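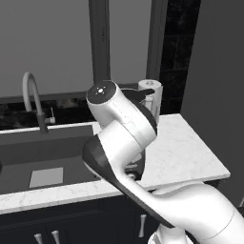 ## July, evening: Tivusville Community Kitchen, Residency Diary

The residency committee room was opened at 7:30 this morning and the day's business began with the flour delivery from Mendonça. The consignment was short by 9 kilograms of rye. The shortage was recorded on the delivery slip and the driver was asked to initial it, as required.

Simone Dantas conducted the morning session on long fermentation. There were 12 enrolled participants and all attended. The starter held over from the previous evening had risen well and was divided before the session. Participants were instructed to keep their own portions covered and labelled, and to record the colour, smell and height of the dough in the course notebook at each interval. The entries were of varying quality. Several consisted of the word "good."

The Trilitz oven was again slow to reach temperature. I have written to the supplier a second time and have asked for a technician to attend before the end of the month. In the meantime the afternoon bake was moved to the smaller Nundska oven, and 28 loaves were completed in four batches. The last batch was darker than I would have liked, although Ms. Dantas considered it the best of the day and took one home.

Dirceu Meireles called at 3:15 to discuss the accounts. Expenditure to date stands at $2,249, within the approved amount, and he has agreed to carry the unspent portion of the printing allowance over to ingredients. He also raised the matter of the recipe booklet. It was resolved that all measures will be given by weight, and that the older recipes using cups will be converted by me before the draft is circulated.

Rain from four o'clock. The rear step was slippery and a mat was put down.

Outstanding for tomorrow: the rye, to be collected in person if Mendonça cannot deliver before nine; new labels for the starter jars; a reply to the library regarding use of its display case. I fed the starter at 9:40 p.m. and locked up.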